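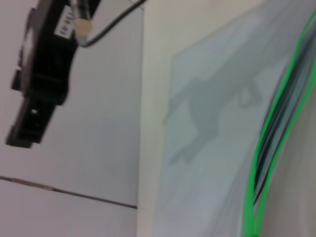

Fig 1. Black gripper, close up.

Shared desks in the Brundau building: who uses them and when
Muthu Raju, term report, handed in Dec 13, 2021

Why this topic. Second year students kept saying there is nowhere to work after lunch. Wanted to see if thats true or just a feeling. Asked 30 people, paper form, 6 questions. Got all 30 back in the end, took a lot of chasing.

Method. Form handed out on the ground floor and in the Bostton canteen. Asked what time people come in, where they sit, how long they stay, and what makes them leave. Also read the booking sheets going back to April. Messy. Half the entries have no finish time so I left those out of the totals, there were still over 2,000 left.

Results. Mornings are fine. After lunch the window side fills first, then the tables by the Felard stairs. Most common reason for leaving was noise, then no sockets, then cold. Several people said they book a desk and dont turn up. A few admited doing it every week.

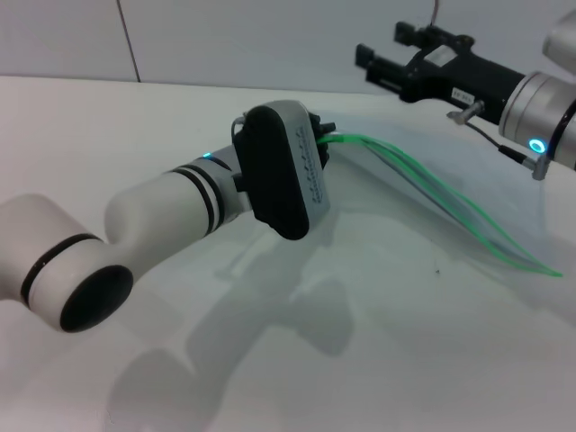 Fig 2. White arm over the white tabletop.

Discussion. Booking system is the weak point. No penalty for not showing, so people book just in case. Could free up a desk after a short wait, the Vanags library does this already. More sockets would help too but costs money.

Problems. Small sample, mostly my own year. Form question 4 was badly worded, people read it two ways. Would run it again in exam season with more time.

Sources: booking sheets, forms (in appendix), chat with front desk.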